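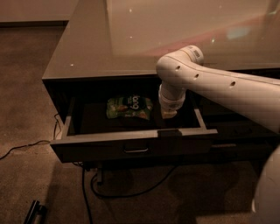
Getting drawers to behave

I've got a bit of a thing about drawers. My grandmother's sideboard had one that only opened if you lifted and swore at the same time, and I swore I'd never live with another one like it. Naturally I now own several! So this page is what I've picked up over the years, in no special order.

Sticking wooden runners

Take the drawer right out and turn it over. You'll usually see shiny streaks where wood rubs on wood. Rub those spots with a plain white candle, put the drawer back and slide it a few times. If it still drags, give the shiny bits a light sanding and wax again. Go easy – you can always take off more, and you can't put it back. Please don't use cooking oil. I did once and it collected every crumb in the house.

Drawers that smell old

Empty the drawer, vacuum the corners, wipe it with a barely damp cloth and leave it out in the air for a day. Then fill a saucer with baking soda and shut it inside for a week. For really stubborn ones (mothballs, ugh) I do the inside with clear shellac, two thin coats, and that has worked every time so far.

Bottoms that sag

A thin drawer bottom will bow if you keep tools or canned goods in it. Slide it out of its groove, flip it over and put it back so the bow faces up. My friend Rui Figueiredo taught me this one while fixing my hall dresser in June, and he charged me one lemon cake. If the groove has split, a strip of wood glued underneath will hold it. Clamp it overnight and keep the glue off the runners!

Glossy tops

Dust first, always with something soft, or you'll be grinding grit into the finish. Then a damp microfiber cloth with one drop of dish soap, and a dry one straight after. Work with a lamp low to one side and you'll catch the streaks before your guests do. Felt pads go under anything heavy – 7 of them came off my lamps and bowls last spring cleaning, so check the glue now and then.

Loose knobs

Wrap the screw with a little plumber's tape, or dab clear nail polish on the threads, and tighten by hand. My kitchen ones have stayed put for 5 years.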